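Hasilow wiring

Hasilow wiring is a method of supporting and extending cut flowers in wedding floristry, used mainly for buttonholes, wrist corsages, hair combs and the trailing part of shower bouquets. It takes its name from the Hasilow flower market, where it was taught to trade apprentices before it spread to independent wedding florists. The method replaces most of the natural stem with a light steel wire covered in stretch tape, so that each bloom can be set at a fixed angle and holds that angle while it is worn or carried.

The term is used in two senses. In the narrow sense it means the double-leg mount with a single return twist. In the wider sense, common in course outlines and price lists, it covers any wedding piece in which every flower is wired and taped separately before assembly.

Background

Wiring of individual flowers is older than the Hasilow method. Formal bouquets were for a long time built almost entirely on wire, with the natural stems removed, and the results could be heavy and stiff. When hand-tied bouquets with natural stems became the usual choice for brides, wiring was dropped from many basic courses and kept only for small worn pieces.

The Hasilow market trade school retained a short unit on wiring throughout this period. Its teaching notes set out one mount for most round blooms in place of the separate mounts then listed for roses, carnations and spray flowers. Florists trained there carried the mount into general wedding work, and it was known elsewhere as "the market mount" before the present name settled.

A revised version of the notes was issued on 4/10/24. The revision removed the section on waxed thread, added a page on dried and preserved material, and changed the recommended tape overlap from one third of the tape width to one half.

Materials

Wire. Straight-cut florist wire is preferred to reel wire for the main mount. Thin wire is used for petals, small leaves and single florets. Medium wire is used for spray roses, ranunculus and most buttonhole flowers. Heavy wire is limited to large garden roses and to the backbone of a trailing bouquet. The general rule is to select the thinnest wire that will hold the flower upright when the base of the wire is held between finger and thumb.

Tape. Stretch tape coated with paraffin wax is standard. It does not stick until it is pulled, and it must be pulled continuously as it is wound. Green, brown and white are the usual colors. White is used only where the wired stem will lie against pale fabric.

Binding. Finished units are joined with fine reel wire or, in lighter pieces, with tape alone. The Indetti clip, a sprung binding clip sold to florists for holding part-built pieces, is sometimes used during assembly and removed before finishing.

Ribbon and pins. These are selected for the clothing and play no part in the structure.

Conditioning before wiring

Flowers intended for wiring are conditioned for longer than those used with natural stems. Once the stem has been cut away the bloom can take up no more water, and its condition on the day depends on what it holds when it is mounted. Stems are recut at an angle, stripped of lower foliage and stood in clean water in a cool, dark room. The market notes give 20 hours for roses and ranunculus.

Blooms are wired when they have opened to the stage wanted at the ceremony. A wired rose opens very little after mounting. Gardenias and stephanotis are handled with damp fingers to limit bruising. Hydrangea is divided into small clusters, each of which is floated face down in water before it is mounted.

Flowers with hollow or milky stems are poorly suited to the method. Tulips continue to bend after cutting and tend to pull away from the wire. Poppies and most of the spurges are excluded.

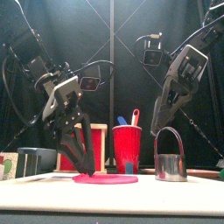 Mounting

The stem is cut to the length of a thumbnail below the base of the bloom. A wire is passed horizontally through the swollen part beneath the petals until equal lengths stand out on either side. Both ends are then bent down to lie along the stub of the stem. One leg is kept straight. The other is turned once around the stub and the straight leg, then brought down to lie parallel with it. This single turn is the return twist, and it distinguishes the Hasilow mount from the older cross-wire mount, in which two wires are passed at right angles to each other.

Taping begins above the point where the wire enters the flower. The tape is stretched, pressed to the base of the bloom and turned around it twice to close the entry holes. It is then drawn down the wire at a slant, each turn covering half of the one before. A correctly taped wire is smooth, has no bare metal, and does not turn inside its covering when rolled between the fingers.

Leaves are mounted by a separate procedure. A thin wire is stitched across the center vein on the back of the leaf, one third of the way up from the base, so that only a very small stitch shows on the front. The two ends are brought down to the leaf stalk and bound in the usual way. Ivy, camellia and ruscus accept the stitch well. Soft leaves tear and are normally left out.

Assembly

Buttonholes. A standard buttonhole has one main flower, a backing leaf and two or three smaller units. The leaf is set behind and slightly above the bloom. Smaller units are placed below it and to the sides, and all wires are joined at a single point just under the main flower. The wires are trimmed at staggered lengths to give a tapered stem, then taped as one.

Corsages. A wrist corsage is built in two short sprays that are joined at the center with their tips facing outward. The joining point is covered by the largest bloom. The back of the piece is checked for wire ends before it is attached to the band.

Combs. Units for hair combs are kept short and are bound to the bar of the comb with fine reel wire between the teeth. Weight is the main limit. A comb that tips forward when laid flat on its teeth is considered too heavy to wear in fine hair.

Shower bouquets. The trailing portion is built first, from the tip upward, with small buds and light foliage spaced along a heavy wire. Larger blooms are added toward the top. The finished trail is bent at the binding point and joined to the upper part of the bouquet, and all wires are brought together into one handle. The largest example described in the market notes contains 51 wired units and is intended as a test piece. It is too heavy for a full day's use.

Storage and transport

Wired pieces are misted lightly, laid in lined boxes and kept cool until delivery. Tissue is rolled beneath the flower heads so that the petals do not rest on the base of the box. Gardenias, orchids and stephanotis are not misted after assembly. Shower bouquets are hung from a rail or set in a tall stand, with the trail clear of any surface.

Buttonholes made with roses are normally completed on the day before the wedding. Corsages with delicate blooms are made on the morning itself. Pieces made from dried or preserved flowers may be completed weeks ahead, provided they are kept away from damp and strong light.

Variants

The Henriques mount uses the same return twist but retains a longer section of natural stem, which is taped together with the wire. It is heavier and keeps the bloom fresh slightly longer. It is favored for large garden roses and for bouquets in which part of the stem will be visible below the hand.

The Rikville style is a form of assembly and involves no change to the mount. Units are left at uneven heights with the wires gently curved, giving a loose outline close to that of a hand-tied bunch. It became popular with couples who wanted a garden look in worn pieces that had to survive a long day. Critics within the trade have noted that the uneven outline catches easily on lace and veiling.

A third variant, glue finishing, omits tape on the smallest florets and fixes them with cold floral adhesive. The market notes permit this for combs only.

Training and assessment

The wiring unit at the Hasilow market school is taught each February, when wedding orders are few and bench space is free. Students complete 4 assessed pieces: a buttonhole, a corsage, a comb and a short trail. Marks are given for the neatness of the tape, firmness of the mount, weight and outline. A piece loses all marks for firmness if any flower head turns on its wire.

The school's register lists 2683 students who have completed the unit. No separate certificate is issued; the result is recorded as part of the general bench qualification.

Cost and use

Wired work takes longer than hand-tied work of the same size, and florists usually price it by the unit. Labor makes up the larger share of the cost of a buttonhole, and wire and tape make up a very small share. Many wedding florists now combine the two approaches, offering a hand-tied bouquet for the bride with wired pieces for the rest of the party.

See also

Hand-tied bouquet
Stephanotis in wedding floristry
Floral tape
Conditioning of cut flowers
Shower bouquet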